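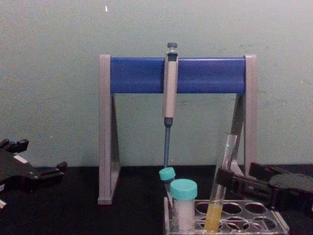 Foro Dridum > Manipulación > Recogida de datos

Tema: ¿Cuántas demostraciones por tarea en banco de laboratorio?

pipeta_rota
1/25/24
Estamos grabando demostraciones teleoperadas con dos brazos para una política de imitación. La tarea es sacar un tubo de ensayo de vidrio de una gradilla transparente y volver a dejarlo en otro agujero. Llevamos 218 episodios grabados y 62 descartados, casi todos porque el tubo se engancha en el borde al salir.
La duda es si seguimos con la misma disposición hasta llegar a un número redondo o si empezamos ya a mover la gradilla y el soporte de pipetas. Mi jefa quiere entrenar en febrero.

mkd_77
Mueve las cosas ya. Con 200 episodios en la misma posición el modelo aprende la posición. Nos pasó en Grindmont con una tarea de tapones: iba perfecto hasta que alguien limpió la mesa y dejó la gradilla dos dedos más a la izquierda.

tornillo_sinfin
No estoy de acuerdo. Si la tarea base todavía falla en la teleoperación, variar la escena solo mete ruido. Yo primero entrenaría con lo que hay, miraría dónde falla y luego decidiría qué variar.
¿Los 62 descartados los habéis borrado?

pipeta_rota
No, están en una carpeta aparte, con una nota de texto por episodio. Las notas son bastante pobres, del tipo «se engancha» o «suelta pronto».

tornillo_sinfin
Guárdalos. Los que acaban en recuperación (se engancha, el operador retrocede y lo saca bien) yo los metería en el entrenamiento. Los que acaban con el tubo en la mesa, no.

lena_arq
¿Usáis líquido de verdad? Nosotros empezamos con tubos vacíos y hubo que repetir la mitad. El operador mueve el brazo de otra manera cuando sabe que se puede derramar.

pipeta_rota
Agua con colorante amarillo, un tercio del tubo más o menos. El vidrio vacío la cámara del pecho lo ve fatal, con el color se distingue mucho mejor. En los tubos con tapón turquesa no tenemos ese problema.

mkd_77
Ojo con eso. Si siempre es amarillo, el modelo busca el amarillo. Cambia de color cada tanda y deja unos cuantos episodios sin nada dentro.

lena_arq
+1 a lo del color. Y cambia también el nivel.

gris_mate
Una cosa que no ha salido: la luz. Mesa negra, pinza negra y poca luz es mala combinación, las mordazas se pierden contra el fondo. Nosotros pegamos cinta clara en la punta de los dedos y las etiquetas de contacto salieron más limpias.

tornillo_sinfin
La cinta se despega y cambia el agarre. Yo subiría la luz y dejaría los dedos como están.

gris_mate
En nuestro caso aguantó 1.542 episodios. La cambiábamos en cada turno, eso sí.

pipeta_rota
Gracias. ¿Alguien anota los episodios con Pal? En Arner nos lo recomendaron, pero no sé si merece la pena para tareas tan cortas.

lena_arq
Para cortar en fases (acercarse, agarrar, sacar, dejar) va bien. Para etiquetar fallos lo dejamos, acabamos antes con una hoja de cálculo.

mkd_77
Lo mismo aquí. Pon una lista cerrada de motivos de descarte antes de seguir grabando. Si cada operador escribe lo que quiere, luego no hay quien filtre.

pipeta_rota
Vale. Plan: entreno con lo que tengo, y mientras tanto grabo otra tanda con la gradilla desplazada y dos colores más. El soporte de pipetas lo dejo fijo de momento — va de fondo y no interviene en la tarea.

mkd_77
Yo lo movería también. Que no intervenga no quiere decir que el modelo no se fije en él.

tornillo_sinfin
En eso sí te doy la razón. Pon el resultado cuando lo tengas, aunque salga mal.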